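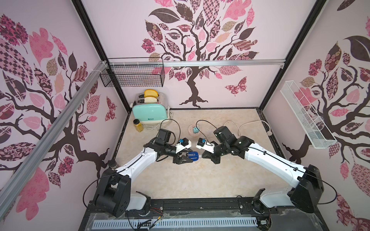
About Batside

Batside is a small shop and mail-order business selling things for the breakfast table and the small kitchen. We sell toasters, jars and spreads, plates, butter dishes, egg cups, tea towels, and the plugs and power strips that go with a worktop where there are never enough sockets. We also sell wallpaper, which surprises some people, and there is more on that further down.

We started with one market stall and a folding table. The first things we sold were secondhand toasters that we had cleaned and checked, and jars of mustard and lemon curd from two local makers. The shop came later, when the unit on Urnach Lane fell empty. We now have 7 people on the payroll, 4 of them full time.

What we stock

At the moment there are 400 lines in the shop and most of them are on the website. We keep the range small on purpose. If a toaster comes in five colours we usually take two, and mint green has outsold everything else for as long as we have had it on the shelf. Our toasters are mostly two-slot models. Four-slot ones can be ordered but we don't keep them in, as they take up too much room in the stockroom.

Jars and spreads come from small producers and the selection changes with the season. Marmalade is best from late winter. Mustards and pickles are in all year – the Kakov yellow mustard is the one people come back for, and we limit it to six jars per order in November and December.

Power strips are sold in several shapes, round ones included. Please check the rating on the label before plugging in a kettle and a toaster together. Staff in the shop can help with this, and the same information is on each product page.

Wallpaper

The Segura range came to us through a customer who was closing her decorating shop and had rolls left over. It sold well, so we went on buying it. The patterns are mostly trees and leaves on pale backgrounds, with a few plain stripes. Rolls are sold singly. We cut samples for 50 pence each and take the cost off if you go on to order. Batches can differ slightly in shade, so order all the rolls for one room together. Unopened rolls may be returned.

Repairs

We repair toasters bought from us, and sometimes others if the parts can still be had. Bring the toaster in with its crumb tray emptied. Common jobs are levers that won't stay down, worn cords and loose feet. We will ring you with a price before doing any work. Anything that can't be repaired can be left with us for recycling.

Visiting and ordering

The shop is open Tuesday to Saturday. There is a step at the front door and a level entrance at the side, through the yard – ring the bell and someone will let you in. Parking is at the end of the lane.

Orders are packed in the back room in paper and card. Glass goes in a separate box from anything heavy, so an order may reach you as two parcels. If one turns up without the other, allow two working days and then get in touch using the contact form.

Page last updated Wednesday, January 5, 2022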